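3.2 Appliance and setting

All sessions used the same countertop microwave oven, placed on a white table with a white cloth hung behind it. We chose a plain setting so that participants would look at the controls and at little else. The oven has no handle on the door. It opens with an oval release at the bottom of the control panel, and several people in the Pumham pilot pulled at the edge of the door before they found it.

The time buttons sit directly under the display and are marked 10, 1 and 5. The other buttons carry small Chinese characters, which none of our participants could read. The start button is tinted orange and is the only colored control on the panel (Figure 2). Following Mosoti and Lukumay's earlier work on kettles and rice cookers, we gave no translation sheet in the first round – participants had to work from position, size and color alone. 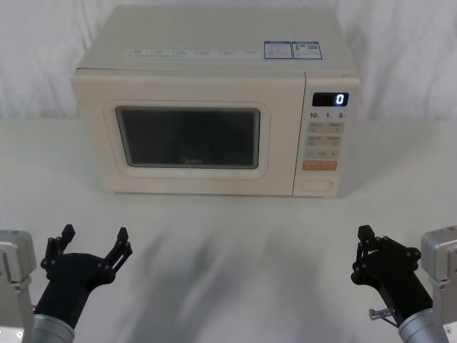

Figure 2. The microwave oven used in the study, door closed, with the display reading 0.

3.3 Procedure

Each participant stood at the table and was asked to do two things: open the door, then set a heating time of 60 seconds and start the oven. The order was the same for everyone. A cup of water was handed over once the door was open. Participants could press any button as often as they wanted, and they could give up at any point by saying so.

We allowed 10 minutes for both tasks together. Zawadi Mosoti ran the sessions in Sarnemberg and Faith Lukumay ran those in Pumham, using the same written instructions. The person running the session did not answer questions about the buttons, but did repeat the task when asked.

Afterward, participants were given a blank outline of the panel and asked to mark the controls they remembered. They did this facing away from the oven. The outlines were scored by both authors separately, and differences were settled by discussion – most of them concerned the narrow third row, where the marks were often hard to tell apart.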